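Questions People Ask Me About Working With the Folding Arms

Last updated Thursday, October 19, 2023

I work in the linen room at Leltier, and since July I've been the person who looks after our folding station. That means I'm also the person who gets stopped in the hallway. The same questions kept coming up, so I typed out my answers for everyone here and for the folks at our Clernach site, who get their own station next. I'm not an engineer! I folded towels by hand for years, and that's the point of view you're getting.

So what does it do, exactly?

It folds small towels and cloths. There are two arms on one rail, and they work the way you would, one on each end of the towel. Unfolded stuff goes in, folded stuff comes out, and a person decides what goes in and whether what comes out is good enough. We call the whole thing Sirkau, which is the name the project had on paper before it ever got to us, and it stuck.

Does it fold as fast as a person?

Nope. Not even close on a single towel. If you and Sirkau raced, you'd be done and getting coffee while it was still lining up a corner. But I can start it on a batch and go do something else, and that counts for a lot on a day when the carts are backed up into the corridor. Last month it did 2,288 pieces. I'd have done them quicker, sure, but I'd have been standing in one spot doing nothing else, and my wrists would have let me know about it.

What part is hardest for it?

Corners and edges, hands down. You and I find the edge of a towel with our fingertips and never think about it. The arms have to get the fingers around a thin bit of fabric without taking two layers when they wanted one, or getting a wad of the table side along with it. When I first started I'd stand there whispering "a little to the left" at it like that would help.

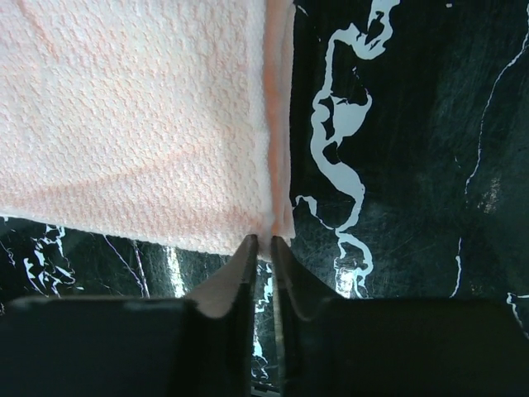 Most of my early notes to the Panicker people (they set the station up for us and come by when we call) were about grabbing. Thin, light pieces are fussier than thick ones. Anything with a lot of texture behaves a bit differently from anything smooth. Anything with a loose thread is a coin flip. If a grip looks bad to you, let it try again before you step in. It often sorts itself out on the second go.

Did anyone lose their job?

No. I asked this one myself, in the first meeting, before I'd even sat down. Two of us had been folding full time on the day shift. One of us moved over to sorting and repairs, which she'd wanted for ages, and the other one is me. The hours on the schedule are the same as they were. I can't promise you what things look like in five years and I won't pretend to, but I'd rather be in the room where it's being worked out than hear about it later.

Do I get paid more for running it?

Yes, a little. It took a while and some back and forth. If you're at Clernach and you're being asked to run the station on your regular rate, bring it up early. Bring it up before the training, if you can.

What's the training like?

Three half days. The first is mostly safety: where you can put your hands, when you can put them there, how to stop everything. The second is loading and checking. The third you run it yourself with somebody next to you. I was nervous the first day and bored by the third, and I think that's how it should go. There's a binder too. The binder is okay. The stop button page is the one to read twice.

Can I reach in while it's moving?

No, no, no. Stop it first, wait until both arms are still, then reach. I know it's slow and I know it looks harmless — it's still a machine and it isn't watching for your sleeve. This is the one thing I will get grumpy about.

What do you do all day now, if you're not folding?

More than I used to! I sort, I load, I check, I restack. I look at fabric a lot more closely than I ever did when I was folding, because now I'm the one deciding if a piece is too worn to go through. I also keep the log, which is just a notebook with a pen tied to it. Every time I have to step in, I write down the color and size of the piece and what went wrong. It felt like homework at first. Then I flipped back through the first few weeks and could see which pieces were giving us grief, and we changed what we load. That was a good day. 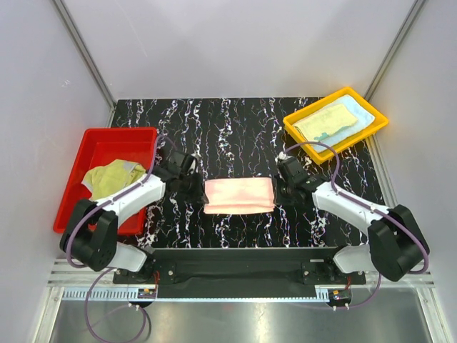 I still fold by hand too, by the way. Fitted sheets, robes, anything big or oddly shaped, all of that is ours and I don't see it changing any time soon. I've had people ask if I'm going to forget how. I folded my own laundry on Sunday and did fine.

Is it boring to watch?

The first week I couldn't stop watching. It's sort of hypnotic, seeing something work out a job you do without thinking. After that, yes, it's boring, and you shouldn't be standing there staring at it anyway. Listen for it instead. You get used to the sound of a normal fold and your ears pick up when something's off.

Is it loud?

Quieter than the dryers. You can talk over it, and you can hear the radio. The dryers are still what gives me a headache by four o'clock.

What happens when it messes up?

Usually you get a lumpy fold or a dropped corner. Stop it, take the piece out, shake it flat and put it back with the others. If the same piece goes wrong twice, fold it by hand and write it down. Please don't keep feeding it the same towel to see what happens (I have done this, I know it's tempting).

Can I say no to working on it?

At our site, yes. It's on a sign-up sheet and there are people who've tried it and went back to what they were doing before. No hard feelings. I'd say give it two shifts before you decide, though — the first one is all nerves.

Who do I ask if my question isn't on here?

Me, if you're at Leltier. I'm in the linen room until three most days, and there's a sheet of paper taped by the door where you can write a question if I'm out on the floor. At Clernach, ask your shift lead for now. I'll be over there for the first week after yours is set up, and I'll add your questions to this page as they come in.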